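Section 3: Setting Up Your First Match Day

Welcome to the fun part! By now your Fernari account is linked to your club, so you're ready to build a fixture and start logging the game live.

1. Open Fixtures and tap New Match.
2. Enter the opponent and kickoff time. Our sample fixture is Nekier at home to Wijaya.
3. Pick your formation, then drag players into place. Substitutes go on the bench strip.
4. Tap Lock Lineup. The clock stays at zero until you tap Kickoff.

Note: You can undo any event for 85 seconds after logging it - great for a goal that gets chalked off for offside.
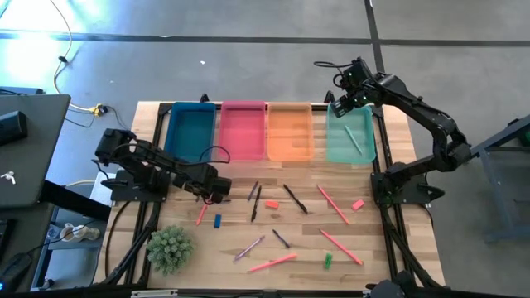

Event colors are yours to choose, and it's worth playing with them before the season gets going in January. Open Settings, then Event Colors, and give shots, passes, tackles and fouls a color each. Go for four you can tell apart at a glance from the touchline, like the dark blue, pink-red, orange and mint green of the bins along the far edge of the table. Tap Save, and your timeline repaints right away!

5. At halftime, tap Pause and swap ends. The pitch map flips for you.
6. At full time, tap End Match, then Share Report.

Caution: Ending a match closes the event log. Check the score first, extra time included. 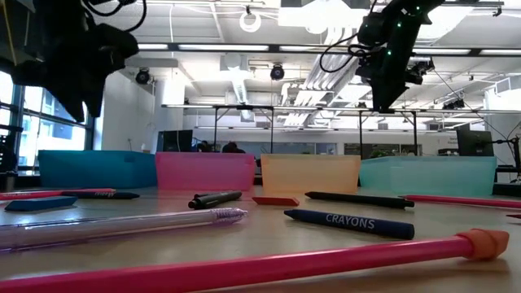
Figure 3-2. Four bins in a row on the tabletop.

Moving over from Mirier? Choose Import on the Fixtures screen and select your old season file. Files with up to 3913 events load in one go - longer ones need to be split by month.

Guide text by Viorica Neagu and Takeshi Shimada. Last updated 2021-10-19.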